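アマー学院

ホーム | 学院案内 | 課程紹介 | 入学をお考えの方へ | 図書室 | お問い合わせ

学院について

2026年4月7日（火） 文：宮崎明日香（広報室）

ドリディス学院は、製本および紙資料修復の技術を教える専門教育機関です。昼間部の本科二年課程と、社会人を対象とする夜間の専修課程を置き、和装本と洋装本の双方を必修としています。現在の在籍者は33名で、専任教員9名が指導にあたっております。

沿革

本学院は、製本業を営んでいたプロミッツ工房の職工養成所を前身としております。当初は工房に採用された見習いのみを対象とし、折丁の作り方、綴じ、背固め、表紙貼りといった工程を、現場の仕事の合間に教えるものでした。その後、図書館や文書館に勤務する方々から受講の希望が寄せられるようになり、工房から独立した教育機関として改組されました。校名はこのとき定められたものです。

改組にあたり、初代学院長テオドロ・フィゲロアは、商業製本と修復を同じ校舎で教える方針を立てました。修復を志す者も、まず新しい本を一冊仕上げられなければならないという考えによるものです。この方針は現在の教育課程にも引き継がれ、本科一年次の学生は全員、前期の終わりまでに上製本を一冊、無線綴じによらず糸かがりで完成させます。

その後、校舎の手狭さを理由として、実習部門を現在の東棟へ移しました。旧校舎には講義室と事務室、図書室が残り、両棟は渡り廊下で結ばれています。

教育の理念

本学院の教育は、資料をできる限りそのままの姿で次の利用者に手渡すことを基本としております。修復においては、後の世代が処置をやり直せる材料と方法を選ぶこと、処置の内容を必ず記録に残すことの二点を、入学直後から繰り返し指導いたします。澱粉糊を炊く実習を一年次の最初に置いているのも、接着を解くという作業を早くから意識させるためです。

また、学生には道具の手入れを自ら行うことを求めております。革包丁の研ぎは週に一度の必修であり、研ぎの済んでいない刃物での実習は認めておりません。竹べらと骨べらは各自が素材から削り、卒業後もそのまま使用することができます。 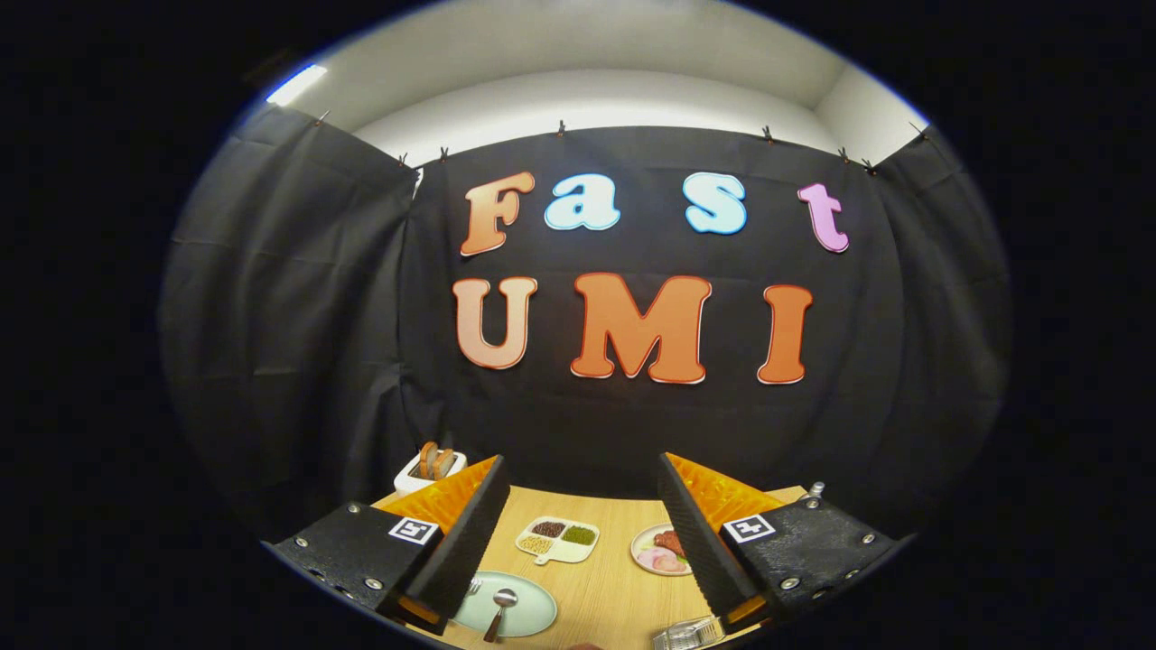

製本における材料の選定は、本学院がとりわけ時間を割いている科目です。紙、糸、革、クロスのそれぞれについて、性質と経年による変化を学び、見本帳を作成いたします。布の扱いには独自の難しさがあり、たっぷりと寄せて吊るした黒い幕のように、やわらかな縦のひだとなって落ちる状態では美しく見える生地も、表紙に貼れば目の曲がりや糊の染みがすぐに現れます。学生は裏打ちを施した布とそうでない布を貼り比べ、伸び方の違いを手で覚えてまいります。見本帳は二年次の進級審査において提出の対象となります。

課程の概要

本科（昼間二年）では、一年次に基礎製本、和装本、材料学、書物史を履修します。二年次には、洋装本の修復を主とする甲類と、古文書・巻子の補修を主とする乙類のいずれかを選択し、後期に修了制作を行います。修了制作には作品のほか、処置前の状態、使用材料、工程をまとめた報告書の提出が義務づけられています。

専修課程（夜間）は、図書館員、古書店員、印刷関係者など、すでに職に就いている方のための課程です。週2回の授業を一年間受講し、簡易な補修、保存箱の製作、資料の取り扱いについて学びます。修了者が本科二年次への編入を希望する場合は、実技試験および面接を行います。

図書室と資料

旧校舎の図書室には、製本に関する専門書、紙の見本帳、歴代の修了制作報告書など、1,263点を所蔵しております。このうち箔押しの図案集は、アモア製本所の廃業に際して同所より寄贈を受けたもので、アモア文庫として別置しています。閲覧は在学生および修了者を優先いたしますが、学外の方も事前に申請のうえご利用いただけます。館外への貸し出しは行っておりません。

教職員

学院長はムワジュマ・ムシが務めております。ムシは修復部門の主任を経て現職に就き、乙類の巻子補修を引き続き担当しています。本科主任はラミシ・アーサーで、基礎製本および洋装本の構造を教えております。材料学と見本帳の指導はオーガスティナ・ダルコが受け持ち、夜間の専修課程では保存箱の授業も担当いたします。このほか、箔押し、マーブル紙、漉き嵌めの各分野については、現役の職人を非常勤講師としてお招きしています。

学外との連携

本学院は、カストドモント文書館との協定に基づき、同館所蔵の行政簿冊の補修を実習に取り入れております。対象となる資料は同館の担当者と本学院の教員が協議して選び、学生の作業は必ず教員の立ち会いのもとで行われます。補修を終えた簿冊は同館に返却され、通常の閲覧に供されます。

個人の方からの修復のご依頼は、教育上の適否を検討したうえでお受けする場合がございます。家族の記録や辞書など、日常に使われてきた本のご相談も承っておりますが、学期の進行を優先いたしますため、お預かりの期間は長くなることをご了承ください。なお、古書としての鑑定および評価額の算定は行っておりません。

見学と公開行事

校舎の見学は、授業期間中の平日午後に受け付けております。ご希望の方は事務室までお申し込みください。刃物や圧搾機を使用する時間帯には、実習室内へのお立ち入りをご遠慮いただくことがございます。

毎年7月には、二年生の中間発表を兼ねた公開講評会を東棟で開催いたします。制作途中の作品を展示し、教員と外部講師による講評を公開で行うもので、どなたでも聴講いただけます。入学をお考えの方には、この機会に在学生の見本帳をご覧になることをお勧めいたします。

入学願書および募集要項は、事務室の窓口で配布しているほか、郵送でもお送りいたします。

シェア 9 | コメント 2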